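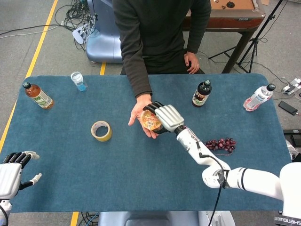
Figure 1. Handing over a jelly cup, with the receiver's palm held open under the robot's hand.

Teaching a Robot to Pass Things: Collecting Handover Examples
Project report, Braka student group
01/05/2020

1. What we set out to do

Our project sits at the very front end of a learning system. Before a robot can learn to hand someone an object, it needs plenty of examples of that being done properly, and our job was to gather them. We called the collection Trorkora. The goal was 800 recorded handovers, and we finished with 700 attempts, of which 638 were good enough to keep. We are really happy with that!

A handover sounds like a small thing until you try to write it down. The giver has to pick the right object, bring it to a spot the other person can reach, wait, and let go at the proper moment. The receiver is doing half the work as well, and every person does it a bit differently. Some reach out early. Some keep their hand close to their body and let the robot come to them. We wanted all of that in the data.

2. The table

We chose everyday objects that ask for different grips: drink bottles, a roll of packing tape, a bunch of grapes, and a sealed jelly cup. The grapes have no obvious place to hold them, and the tape can be taken by the rim or through the middle. The jelly cup became our favourite. It has a film lid, it is light, and the sides give a little if you squeeze too hard.

Other objects stayed on the table during each attempt. We did try a bare table in our first trials in February, but a system trained that way would only ever learn to find the one thing in front of it. With clutter, it has to choose.

3. How one example is recorded

Each example starts with both robot hands clear of the objects. The receiver asks for an item, the operator guides the arm to it, and the receiver holds out an open hand. Recording stops once the arm is back at its starting position. We save the joint positions along with the video, and the Kuzmenko script lines up the two by time. Afterward, someone who wasn't operating watches the clip and marks three moments: grip, arrival and release.

The marking was slower than the recording. Grip and release were easy to agree on, but arrival caused long (and fun) arguments. Does the robot arrive when the arm stops, or when the cup is close enough to take? We settled on the second, and went back over 12 early clips to make them match.

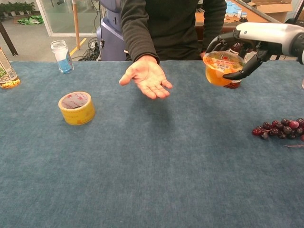 4. What we kept and what we threw out

We threw out 62 attempts. The usual trouble was video and joint data that would not line up, followed by clips where the receiver grabbed the object before the arm had arrived. Dropped objects were kept, with their own label - a learning system can use a failed grip if it knows that's what it is looking at.

5. Next steps

The labelled set now goes to the Kaltden group, who will train the first model on it. We would like to record the missing 100 attempts with left-handed receivers, and try objects with handles. We'd also change the order of the items more often, as our operators got very quick at the jelly cup and it shows in the timings.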